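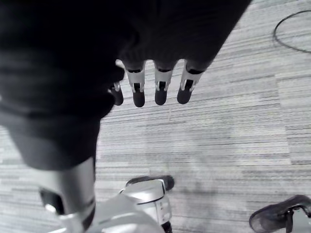 Coughlan Street Library Makers, Members' Diary

27/02/2025

Went out to Nitport this afternoon for the demonstration. Mercedes Agudelo drove and I did the parking app, which took longer than it should have. Their office is on the third floor of the old Flultska building, and the elevator only goes to two.

We signed in, got visitor stickers and were told to keep our bags by the wall. The room is a regular office room with gray striped carpet tile. I had expected a concrete floor. The robot stands on two feet and has a black fabric sleeve over the arm. The hand is white and silver with black fingertips, and there is a dark slot in the white part of the fingers. I asked what the slot was for and the engineer said she would have to check with the person who does hands.

She told us the arm had been through 398 hours of running since November. The sleeve is the second one. The first wore through at the elbow and they had it resewn by a shop that does motorcycle gear. Mercedes wanted the name of the shop and got it.

The talk was mostly on balance. When an arm moves out, the rest of the body has to shift to make up for it, and the carpet matters because the feet give a little on it. They had to retune after moving up from the ground floor. I wrote down most of the numbers but my pen quit halfway through, so the torque figures are only in Mercedes's notebook. She will type them up.

Somebody from Ullura asked about price and got no answer. I asked about spare fingers and did get one: $300 each, and they keep a box of them.

Coffee was in the hallway afterward. We stayed until four and hit traffic at the bridge going home.

To do: send a thank you note, ask if they would take a group from the club on a Saturday, find out about the slot. Also look at our own gripper again, the two-finger one on the bench. I think the cord is pulling too hard at the first joint.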